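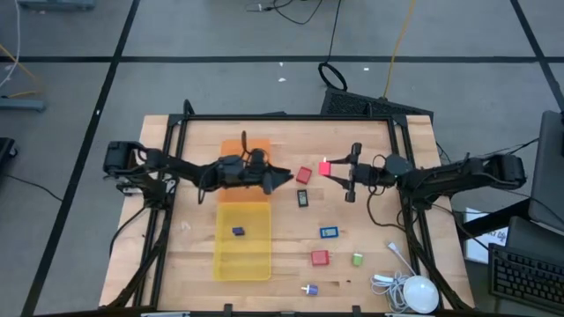
Drornier Towed Magnetometer for Wreck Searching

If you've ever spent a long, happy day on the water dragging a line back and forth over what the old charts swear is a sunken schooner, you'll know how much depends on the thing at the end of the cable. The Drornier is the one we reach for ourselves. It picks up iron and steel (anchors, boilers, cannon, the odd lost outboard) even when they're buried under mud, and it's light enough for one person to lift over the side of a small boat without any fuss!

It comes with 200 feet of tow cable on a hand reel, and you can add a second length later if your wreck turns out to be a deep one. The charger runs on ordinary 115-volt house current. Please do rinse the towfish in fresh water when you get home, and let the connectors dry before you put the caps back on.

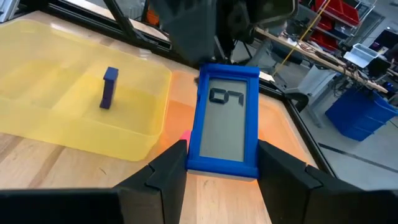 LCD screen in a bright blue frame, with 07 showing.

Readings are saved along with your GPS track, so you can sit down in the evening with a cup of coffee and go over every pass again, which is half the fun if you ask us.

Price: $1,561
Spare cable, 200 feet: $401
Sold by: Lanico Marine Search

What customers say

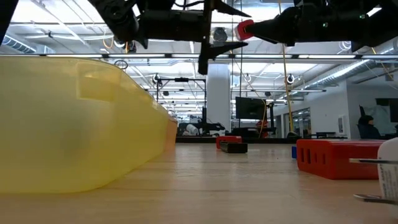
Ketill Norðdahl writes that he found his first anchor on the second morning out, and that his only complaint is the reel handle, which he'd like a bit longer for cold hands and thick gloves.

Longer handles are on order and will fit the reels already sold. Call or write and we'll put one aside for you.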